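Seit März lese ich Aufsätze über Roboter, die Wäsche falten sollen, und ich ärgere mich jedes Mal über dieselbe Tabelle. Erfolgsquote, zweite Nachkommastelle, fertig. Wie die Daten entstanden sind, steht im Anhang, falls überhaupt! Dabei ist gerade das der spannende Teil, finde ich. Man nimmt zwei Greifer in die Hand, arbeitet damit an echtem Stoff in einem echten Zimmer, und aus den Aufnahmen lernt später das Modell.

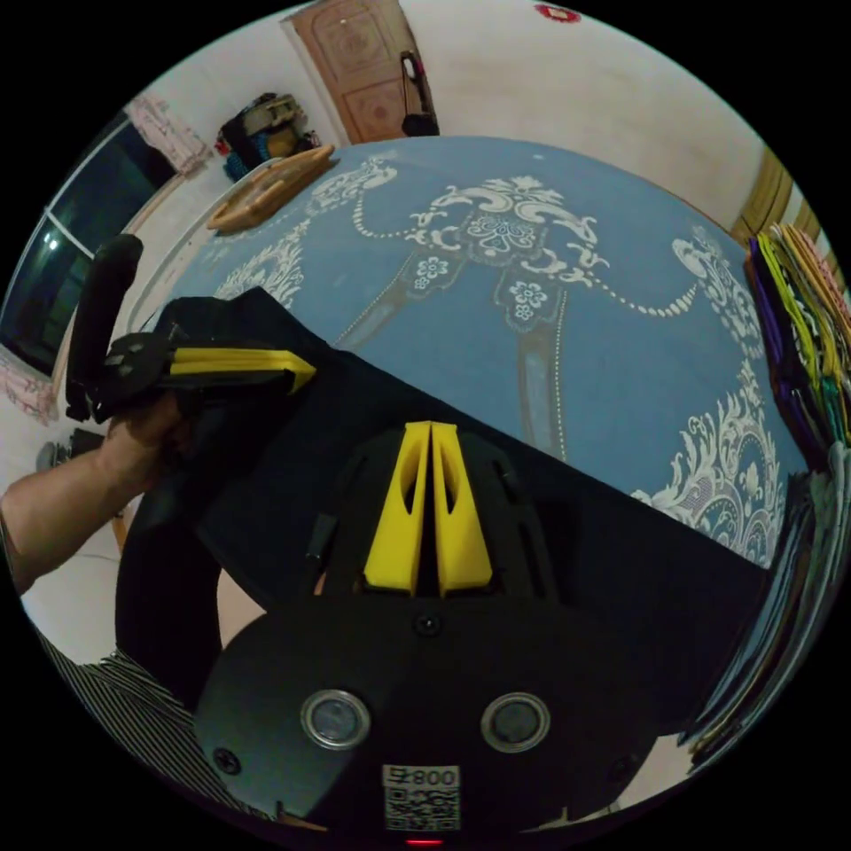
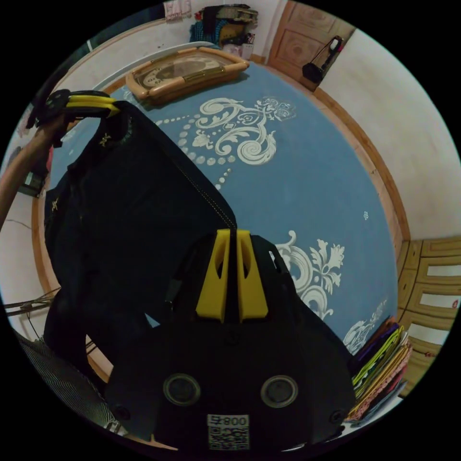
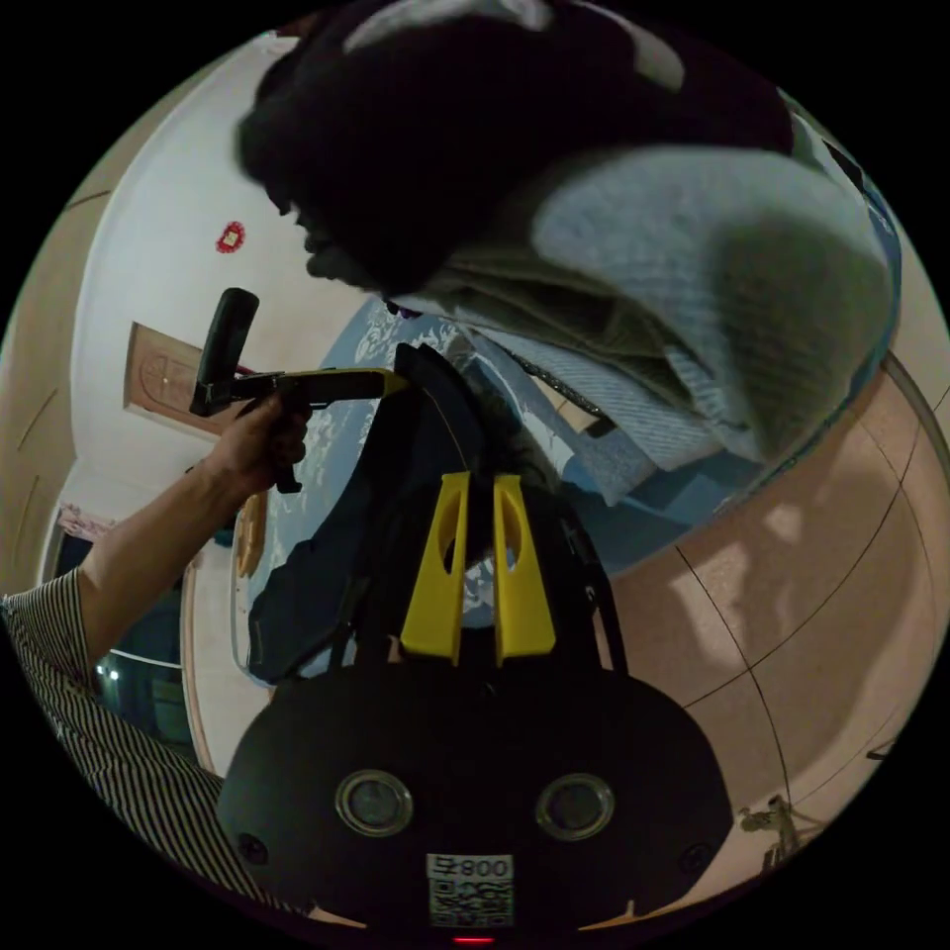
Überall Greifer in der Hand, überall Stoff.

Belkadi, 18.04.2025

Shu-fen Tse hat mir neulich vorgehalten, ich sei romantisch: Im Labor wisse man wenigstens, was man misst. Stimmt schon. Aber schwarzer Stoff auf gemustertem blauem Tuch, Kram in den Ecken, eine Tasche an der Tür (so sieht es bei mir auch aus), das denkt sich im Labor doch kein Mensch aus. Mir sind 113 Durchgänge aus so einem Zimmer lieber als 761 vom leeren weißen Tisch, und dafür nehme ich eine schlechtere Quote gern in Kauf.

Was mich trotzdem stört: Kaum jemand schreibt dazu, wie viele Durchgänge aussortiert wurden und nach welcher Regel. Bei weichem Stoff ist das keine Kleinigkeit, ein verrutschter Zipfel ist mal Fehler und mal genau die Korrektur, die ein Modell lernen müsste. Ich würde diese Durchgänge drinlassen und markieren. Man-lok Ko hält das für Datenmüll, wir streiten noch.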